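# "Ask me again when it can fold a shirt"

Gunvor Moen pours the coffee before she'll talk about chores, and then she talks about them happily for most of a Friday afternoon.

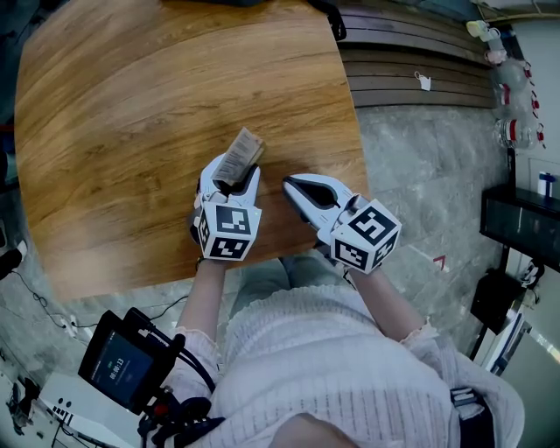
*A small package in the left gripper, with the right one open.*

She has spent 17 years teaching machines to pick things up, the last two of them at Parkis, and she still gets asked at every family dinner when the dishes will do themselves. "Oh, I'd love to say soon," she laughs. "A box on a table, fine, I'm fairly relaxed about that now. But my sister's kitchen drawer? With the whisk stuck in it? No, no, no."

Shops are closer, she thinks, at least for stocking shelves overnight. Laundry she puts much further off, and she gets quite wistful about it. "A person feels a sleeve and just knows where the rest of the shirt is. I have eighteen ideas for that and I trust two."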